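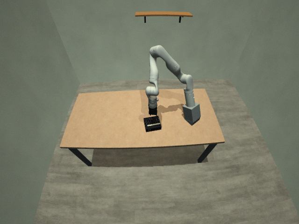

What is a robot demonstration for?

It shows a visitor which tasks a robot can do, how it is told to do them, and how much work people still have to put in before and after each run.

Books > Technology at Work > Unit 3 > Visiting a Robot Lab

Reading time: 9 minutes

Most people see their first working robot at an open day. A company or a college unlocks its doors on a Sunday, sets up a few stations, and runs the same short task over and over while groups walk past. This chapter follows one such day, held in November at the Farmont training center. The center teaches machine operators and shares its building with Buvero, a firm that plans handling jobs for small factories.

The Farmont open day drew 261 visitors. They were taken through in groups, and each group spent most of its time at two stations. At the first, an operator worked with a simulated arm on a large screen. At the second, behind a low barrier, a real arm moved parts from a tray to a fixture. Many visitors walked straight to the second station. The guides asked them to start with the first, and we will do the same in this chapter.

Starting in simulation

A simulation is a computer model of a robot and the space it works in. The model holds the size of each link, the limits of each joint, and the shape of the things the robot has to handle. It can be very plain. A room with bare walls, a table, an arm on a base, and one small object on the tabletop is enough for a first lesson in picking up.

Look again at the opening picture. The gripper points straight down, just above the object. Programmers often call a position like this the approach pose. The object sits at an angle to the table edges, so the program must find that angle as well as the location. A gripper that comes down in the right spot with the wrong turn of the wrist may push a part aside or close on its corners.

The software used at Farmont is called Jirnesero. The operator ran a pick task 180 times before the doors opened, with the object placed differently for each run, and put the results on a printed sheet next to the screen. Of the 180 runs, 62 had failed. Several visitors were surprised that the sheet was on display at all. The operator explained that failed runs were the ones the staff studied first, and played two of them back at slow speed.

Moving to the real arm

The second station used a task called Hung, named after the hanging rack where finished parts are stored. The arm took a part from the tray, turned it, and set it in the fixture. A staff member then moved it to the rack by hand. When a part was dropped, the arm stopped and waited for someone to press the reset button. This happened during three of the morning groups.

Visitors asked the same things again and again. How fast can it go? What does it cost to run? Who fixes it? The guides answered the first question by turning up the speed for one cycle with the barrier closed. For the second and third they passed people on to Buvero, whose table was near the exit.

What to record on a visit

If your class is going to an open day, bring a notebook and write down the following at each station:

The task, in one sentence.
What the robot is given at the start and what it must leave at the end.
Each point where a person steps in.
What happens after a failed attempt.

Watch at least three full cycles before you begin to write. The first one goes by quickly, and small pauses are easy to miss. Section 3.1 uses these notes to draw a task chart, beginning with the approach pose and ending with release.

Shares: 62 | Comments: 3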